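# The Night Train to Stavlow Is Coming Back

For many years, the last train to Stavlow left in the early evening. If you missed it, you took a bus, or you slept in a hotel near the station and went in the morning. Next March this will change. The regional operator Pelkonen plans to run a night train between Toltico and Stavlow again, with 2 sleeping cars, seats for those who want to pay less, and a small counter for tea and soup.

I grew up in another country, where the night train was a normal thing. My parents put us children in the upper beds and we woke up near the sea. So when I moved here, I was surprised that people spoke about sleeping cars as something from old films. I wanted to know why this line disappeared, and why somebody believes in it now.

## A line that became too slow

The distance is not very big. The problem was always the middle part, the single track over the hills after Gukanano. Freight trains use it at night, and passenger trains had to wait for them in the sidings. In the last years of the old service the trip took so long that travelers with work in the morning stopped to trust it. Then the sleeping cars became old, the heating failed often, and the operator took them away one winter. There was no big protest. The people who used the train had already bought cars.

What is different today is the track. A second passing loop was finished near Gukanano last fall, and the signals on the hill section were replaced. Freight trains still have the night hours, but now a passenger train can pass them without standing for a long time in the dark. Pelkonen says that its new timetable contains 30 minutes of reserve, most of it before Stavlow, so that a small delay in the hills doesn't become a late arrival.

## What you get for the ticket

Each sleeping car has 18 compartments, and each compartment can be sold to one person or to two. The beds are narrow. I tried one in the depot at Toltico, and I am not a tall man, and my feet touched the wall. But the mattress was good and the window opens a little, which I always like on a train. There is a hook for a coat, a shelf for one bag, and a small sink. Larger suitcases must go in the rack at the end of the car, so it is better to pack little.

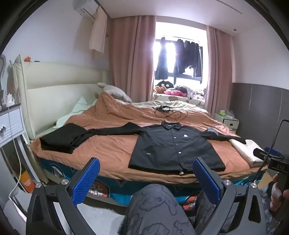 ## The question of the morning

The train will arrive in Stavlow at 6 in the morning. For some passengers this is perfect. For others it is too early, since the cafés around the station square are closed and the first tram goes later. Pelkonen wants to let people stay in their beds for one more hour at the platform, but the station must agree, and the platform is also needed for the local trains.

The town of Gukanano has a different complaint. The night train will pass there without stopping. Its residents lived for two years beside the construction of the loop, with the noise and the closed road, and now they will only see the lights of the train go by. A stop is possible later, the operator says, if the first season goes well. In the town I heard this answer repeated with a tired face.

Tickets will be sold from January. I will buy mine for the first week, the lower bed if I can get it.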